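Software Working Group, Table Setting Task
Minutes, April meeting, 2:00 p.m.
Present: control, perception, planning, tooling. Hardware sent apologies.

1. Minutes of the last meeting
Accepted with one correction. Item 4 said the Skovano planner "handles" cluttered containers. It should have said the planner returns a path for them. Whether the arm can follow that path is a separate question and is still open.

2. Perception
Perception reported that the new Nekis segmentation build does better on thin objects. Several people asked better than what. The comparison was made on chopsticks laid flat on a counter, and the task doesn't have them laid flat. They stand in the caddy in one packed bundle, all the same color, and the model still tends to merge neighbors into a single wide object. Perception agreed the number in the report shouldn't be quoted outside the group until it has been rerun on the caddy.

There was a long exchange on whether head camera views are enough. Planning thinks they are once a stick has been picked. Control doesn't, and pointed out that the lower end of a held stick is the part that hits the dishes.

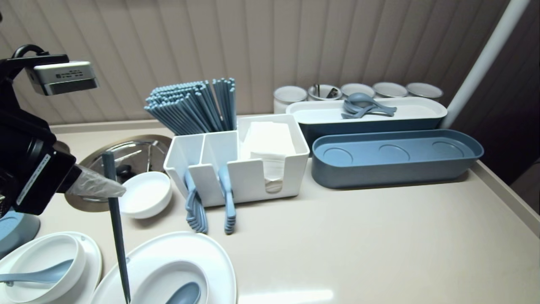 Item 2, head view. Single chopstick held upright by the gripper, lower end in front of the plates.

Control asked how the software knows it has one stick and not two. At present it goes by gripper width, with a fixed threshold. Perception said the threshold was tuned for the current finger covering. Control asked what happens when the covering changes. No answer that satisfied the room.

Action: perception to log gripper width next to the mask for every grasp and bring the plots, including the bad ones.

3. Planning
Skovano proposes grasps by ranking visible tips. The proposal is to run 400 grasps offline against recorded wrist views before asking for any more arm time. Tooling supports this. Control is doubtful, as the replay has no contact in it and the sticks in it never shift when a finger pushes in beside them.
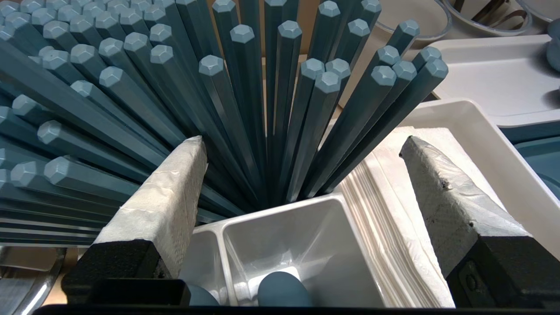
Item 3, wrist view. Both fingers at the caddy; tips fan out in several directions.

Using the view above, planning argued that the raised tip near the center is the obvious first choice. Control agreed it is obvious to a person. The ranker scores tip area and clearance and takes no account of the lean of the shaft, so a stick lying nearly sideways on the left can score well. Planning said a lean term is simple to add. It was noted that this was also said last time.

The napkin stack beside the caddy is not in the collision model. Planning treats it as soft and ignores it. It was asked whether "soft" was a decision or an omission. It was an omission. It goes in as a box for now.

Action: planning to add the lean term and the napkin box, then run the offline set once with each change and once with both.

4. Tooling
Rao, the log viewer, now lines up head and wrist streams on one timeline. The offset between them is still set by hand. Two people had set it differently for the same recording and reached opposite conclusions about a missed grasp. Automatic alignment moves to the top of the list.

The request to move everything to Plusari was discussed again. The demo was smooth. It used the vendor's own recordings, and the import of ours failed on the first try. No decision. Tooling will try one full session and report back on the time spent, with setup included in the total.

5. Other business
The word "solved" is to be removed from the status page for the spoon task.

Meeting closed at 3:40 p.m. Planning to circulate the offline results before the next meeting.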